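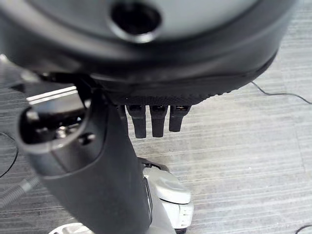 Listes > Olimach > regles-cuisine > Messages

Accueil Archives Fils Recherche S'abonner

Dernière mise à jour : 2019-08-24

Objet : Re: [regles-cuisine] câbles au sol, préhension au-dessus de l'évier, version de février

Bonjour à tous,

réponse en vrac, je repars en essai dans pas longtemps. Je reprends le message de Grorncombe point par point, le reste suivra quand j'aurai relu l'annexe.

> Bonjour,
> chez nous la version de février pose problème sur trois articles.
> 1) « Sol dégagé dans la zone d'évolution ». Qu'est-ce qu'on entend par dégagé ? Un câble fin posé à plat, c'est dégagé ou pas ? Nos opérateurs lisent chacun à leur façon et on ne peut pas signer une fiche là-dessus.
> 2) Tenue d'objet au-dessus d'un bac : l'article parle de « hauteur raisonnable ». Raisonnable pour qui.
> 3) Lave-vaisselle : rien du tout dans le texte sur la porte ouverte, alors que c'est là qu'on a le plus d'arrêts.
> On peut fournir notre journal si ça aide, 1 651 lignes, pas trié.
> Grorncombe, équipe essais

Point 1. D'accord, mal rédigé, c'est ma faute. Un câble à plat n'est PAS dégagé. Même fin. Surtout fin : noir sur moquette grise à rayures, on le voit debout, on ne le voit plus une fois accroupi à côté de la machine. Et il fait des boucles dès qu'on le tire un peu. Je propose :

« Tout câble ou gaine présent dans la zone d'évolution est soit retiré, soit fixé au sol sur toute sa longueur, soit inscrit sur la fiche avec son tracé. »

Le troisième cas est là pour ceux qui ne peuvent pas faire autrement. Kirkano va râler, ils voulaient l'interdiction sèche. Je préfère un câble déclaré à un câble oublié.

Même chose pour les gaines côté machine. À vérifier à chaque mise en route, à la main, pas à l'œil depuis le poste.

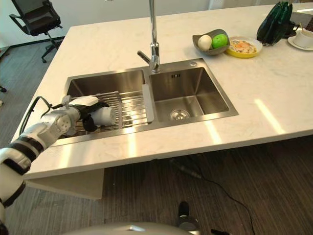 Temps de lecture : 2 min

Point 2. « Raisonnable » saute. Une prise tenue à l'horizontale juste au-dessus de l'égouttoir, pour moi c'est la bonne pratique : si ça lâche, ça tombe sur les tiges et ça s'arrête là. Donc on écrit « au plus près de la surface de dépose ». Pas de valeur en centimètres, chaque évier est différent et on y passerait l'hiver.

À ajouter au même article :
– pas de verre ni de céramique tant que la séquence n'est pas passée avec un objet de remplacement léger
– aucun transfert par-dessus la séparation des bacs sans point d'arrêt intermédiaire
– câble du bras : regarder où il passe par rapport au bord du plan de travail. S'il repose sur l'arête on s'arrête et on le reprend. Ça use, et ça tire sur le poignet en bout de course
– eau coupée sous l'évier pendant toute la série, mention à la fiche

Sur la vaisselle et les aliments posés à côté (bols, assiettes, tasses) : Ahuja demande qu'on vide tout le plan. Je ne suis pas pour. Un plan vide ne ressemble à aucune cuisine et on valide n'importe quoi. Par contre on liste ce qui reste dessus, et on ne change rien en cours de série. Une liste par série, même si c'est pénible à remplir.

Autre chose que personne n'a soulevée – les personnes présentes.
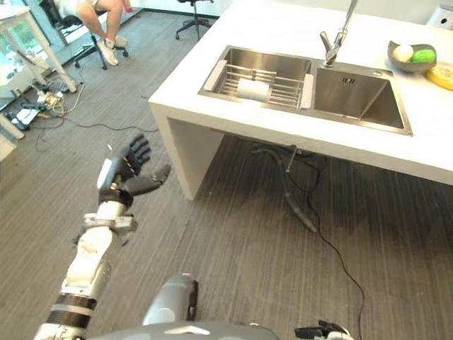

L'article actuel dit « à distance » et c'est tout. Pour quelqu'un d'assis c'est insuffisant, on se lève moins vite d'un siège à roulettes, et on recule sans regarder derrière. Texte proposé : toute personne assise est hors zone d'évolution, bras déployés compris, face à la machine, et ses mains sont libres pendant les mouvements. L'arrêt d'urgence est tenu par 2 personnes désignées à l'avance, jamais par « celui qui est le plus près ».

Multiprises : hors zone, surélevées si possible, et pas en tas. J'insiste sur le pas en tas. Un paquet de fils blancs, jaunes et gris par terre, impossible de savoir lequel débrancher quand il faut faire vite. Étiquettes aux deux bouts. Kirkano a un modèle d'étiquette correct, je le mettrai sur le dépot.

Point 3, le lave-vaisselle. Oui, trou complet dans le texte.
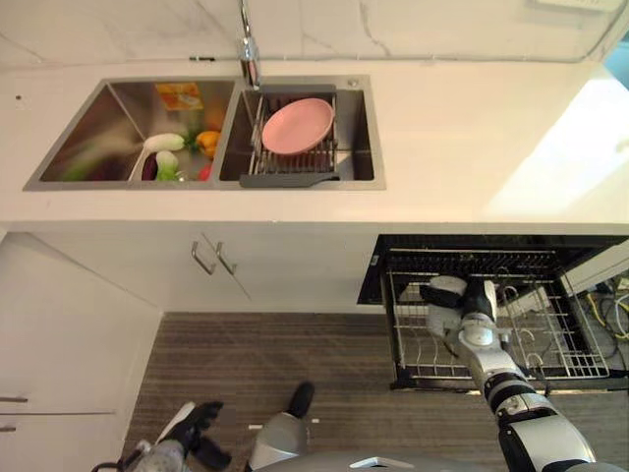
Bras droit au-dessus du panier inférieur sorti, lave-vaisselle ouvert.

Premier jet, à démolir :

a) panier sorti avant l'approche, contrôlé visuellement, bloqué s'il coulisse tout seul
b) appareil débranché. Fils apparents dans la cuve ou autour : série suspendue tant que la main peut les atteindre. Non négociable pour moi
c) la main reste au-dessus des picots tant que l'orientation n'est pas confirmée, pas de descente en aveugle
d) l'autre bras au repos, position notée. Bras tendu devant le torse pendant que le droit travaille : à discuter, Olimach l'accepte, Ahuja non
e) rien au sol entre le meuble et la machine, même petit. Un petit objet blanc sur un parquet, on marche dessus sans le savoir
f) pause de contrôle des articulations après une série longue, jusqu'à 20 cycles sans contrôle me paraît déjà beaucoup

Pour le soleil sur le plan de travail clair : store baissé ou créneau noté sur la fiche. Les reflets sur l'inox aussi, mais là je n'ai pas de bonne formulation. Si quelqu'un en a une je prends.

Grorncombe, oui pour le journal, même pas trié. Si vous avez une colonne « cause d'arrêt » laissez la telle quelle, on recodera ici. La limite de l'outil de dépôt est à 3 000 lignes donc ça passe d'un coup.

Remarques dans ce fil svp, pas en privé, sinon je les perd. Les articles sans objection partent tels quels dans la prochaine version.

L'équipe essais, Olimach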